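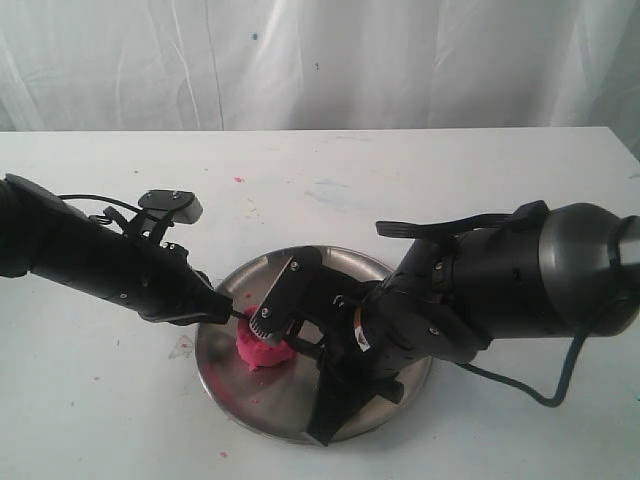

Speaker notes: Working dough on a steel tray
Morholm home crafts evening, Feb 2, 2022

Slide 1. Title
Say hello, wait for the back rows to settle. Phones on silent. The talk runs 26 minutes and there is time for questions after. Handouts are by the door.

Slide 2. What I mean by dough
Modeling dough, the soft kind you make at home from flour, salt, water, oil and a little coloring. Not bread, and not polymer clay. If anyone came for bread, the Mernetti group meets in June.
Pink is the color I use for all the demos. It shows up well from the back of a room, and marks in it are easy to see.

Slide 3. Why a tray
I used a wooden board for years. Dough gets into the grain, dries there, and comes up later as crumbs in a fresh batch. A round steel tray with a raised rim fixes most of that. The rim stops small pieces from rolling onto the table. Steel wipes clean with a damp cloth.
Drawback: it slides. Put a damp dishcloth under it if you are pressing hard.
Second drawback: it shines. Under a strong lamp you get reflections and it can be hard to judge a thin edge. Move the lamp to the side.

Slide 4. The recipe
Read it out slowly, people write it down even though it is in the handout.
2 cups flour, 1 cup fine salt, 2 tablespoons oil, 1 cup warm water. Coloring goes in the water before anything else. Knead for 10 minutes. Rest it under a bowl.
If it sticks to the tray, add flour by the spoonful. If it cracks when you bend it, wet your hands and knead again. Do not pour water on it.

Slide 5. Pressing and marking
Three kinds of mark to cover:
- a ridged edge, pushed straight down and lifted straight up. Dragging it tears the dough.
- a thin rod, for holes and dents. Turn it a little as you pull it out.
- a wide flat edge, for lifting a piece off the tray or squaring up a side.
Start with a plain lump. Beginners roll it into a perfect ball first and then don't want to spoil it.
(Pass around the Stadier sample cards here. Ask for them back.)

Slide 6. The table
White table, plain curtain behind. I set up like this for every class now. Small bits of dough are easy to find on white and the color of the dough reads true. Patterned tablecloths are a nuisance for both.

Slide 7. Storing it
Airtight tub, cool cupboard. The Ķēniņš tubs with the clip lid are the ones I use. Press the dough flat against the bottom so there is less air. Throw it out if it smells sour.
Keep it away from dogs. The salt is bad for them. Say this twice.

Slide 8. Questions
Usual one: can you bake it? Yes, low oven, thin pieces only, and the pink will go dull.

Comments

knitsandbits: Was there on Wednesday, thanks for putting the notes up. I missed the part about the oil.

Oldbarn: Damp cloth under the tray works. Mine used to go all over the table.

pjt: Does this work with rice flour?

knitsandbits: I tried rice flour once and it crumbled. Maybe more oil.

Contact | Copyright Morholm Home Crafts | Back to top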